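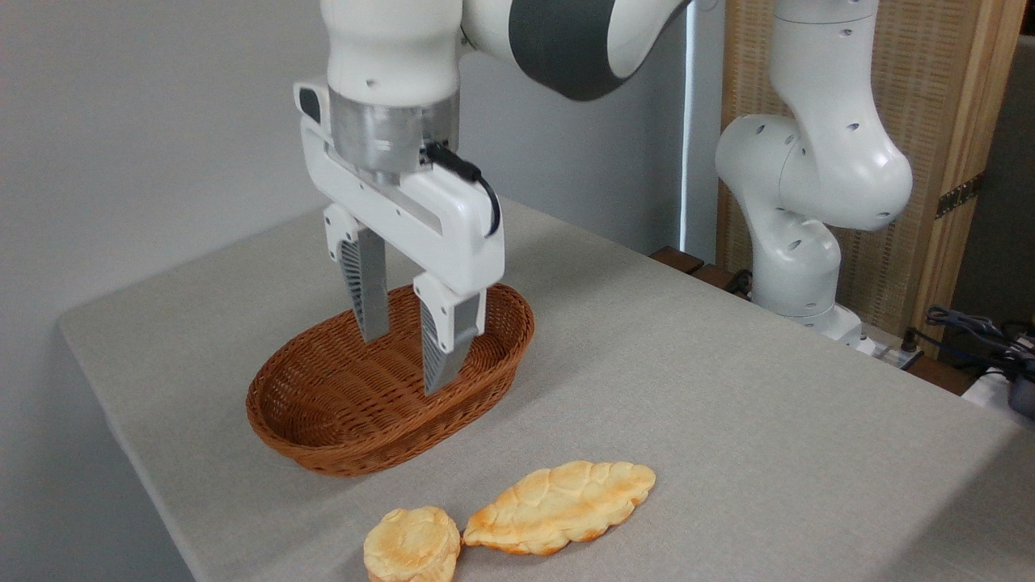
Bread, basket, Alloreck. Day one of the trial.

1/ We have the Alloreck two-arm kit at the bakery on a trial until the end of December. I said I'd post about it whether it went well or badly. Aminu Fashola, who owns the place and signs things, said please don't. So, a thread.

2/ What you get: two white arms, a parallel gripper with long ribbed finger pads, and a quantity of cable I'd call generous. Also a login for Wisel, the software, which made me change my password before I had done anything worth protecting.

3/ The job I gave it is the dullest one we have. Bread goes from the table into the basket. My nephew does this for minimum wage and a steady supply of broken buns.

4/ Setup took most of an afternoon. The manual says 5 steps. Step 4 has its own manual.

5/ Teaching it a pick is the good part. You move the arm where you want it, press save, move it again, press save. I had it going over the basket and down inside before my coffee went cold. I have owned mixers that were harder to talk to.

6/ The pads grip better than I expected. Round buns are fine. The long pointed ones with the bumpy crust are a matter of angle: take them across the middle and they behave, take them near a tip and they swing around like a weathervane.

7/ Crust damage, since three of you asked: a little, until I found the force setting. It's under "Advanced," next to the setting that changes the color of the menu.

8/ Speed. Slow. My nephew watched one full cycle, went out back, and came in again looking like a man with a pension.

9/ It did 696 picks in the first stretch before I had to reteach a position, and that one was my fault. I bumped the table. The arm went on very calmly putting bread where the basket used to be.

10/ Support is by chat. I asked if the second arm could hold the basket steady and got a real answer from a real person, plus a link to buy Tonder, the add-on that lets the arms work together. So there's the business model.

11/ We tried the Quintero rig last year. It was faster, and it treated a soft roll like a stress ball. I'd take this one.

12/ Would I buy it? For a shop doing more than 1000 pieces a day, maybe. For us, ask me once I've seen the price of Tonder. Aminu has seen it and has gone for a walk.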